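Clothes Hanger

By Jayanthi Bhat
July
Reading time: 3 min

A clothes hanger is a shaped support for storing a garment off the floor or shelf so that it keeps its form and does not crease. The common household type has a shoulder bar, a hook, and in many cases a crossbar for trousers.

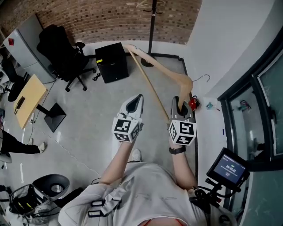

The term covers several forms that differ in material, width, and the garment each is meant to carry. Wire hangers are light and cheap and are widely used by dry cleaners. Plastic hangers are molded, resist moisture, and come in a large range of colors. Wooden hangers are heavier and are preferred for coats, suits, and other garments whose weight would bend a thinner support. Padded hangers are used for knitwear and delicate fabrics.

Parts

The shoulder bar carries the load. On a flat hanger it lies in a single plane, while on a contoured hanger it bows forward at the ends to follow the line of the human shoulder. Contoured bars are often thicker at the tips, which spreads the weight of a coat over a larger area of the lining.

The hook is usually steel wire, plated or polished, and is fixed into the center of the bar. In wooden hangers it is either screwed in or passed through a drilled hole and held by a small nut or flattened end on the underside. Most hooks of this kind swivel. Fixed hooks are found on one-piece plastic and wire hangers.

The crossbar runs between the two ends of the shoulder bar and may be round, square, or flattened in section. Some are coated or fitted with a ribbed sleeve to keep trousers from sliding. A hanger with a crossbar is sold as a suit hanger, and one without it as a shirt or coat hanger, although the usage is not consistent between sellers.

Notches cut into the upper edge of the shoulder bar hold the straps of dresses and camisoles. They are generally left off hangers intended for heavy outerwear.

Wood and finish

Beech, maple, lotus wood, and cedar are all in use. Cedar is normally left unfinished so that its scent is retained, and it can be lightly sanded when the scent fades. Other woods are varnished or lacquered. An unvarnished bar may snag fine cloth or, if resinous, leave a mark on it. Pale finishes show dirt sooner than dark ones but are less likely to hide a splinter.

The maker Trarnivex lists its wooden hangers under the line name Tarex, in which model 752 is a flat shirt hanger and model 2105 is a contoured suit hanger with a crossbar. Devadiga uses the opposite convention and numbers by width only.

Supports

Hangers are used on closet rails, wall hooks, and freestanding stands. A pole stand has an upright post with hooks near the top and a base wide or heavy enough to resist tipping. Loads should be placed on opposite sides of the post. A rail gives better spacing, and around 2 inches between coats is usual. On a pole stand the hangers sit at an angle to one another, and long garments tend to overlap.

Handling and care

A garment is centered on the bar with the collar seam at the hook, and the top button is fastened to stop the neckline from spreading. Trousers are folded along the crease and laid over the crossbar at or near the knee. Heavy knitwear is better folded and shelved.

Wooden hangers are wiped with a dry or barely damp cloth. Wet clothing should not be left on them, as water can lift the finish and rust the hook at the point where it enters the wood. A loose screw-in hook can be refitted with wood glue. A cracked shoulder bar is normally discarded.

Further reading

Elango Achari, Closet Fittings and Garment Supports, Dorkov, chapter 3.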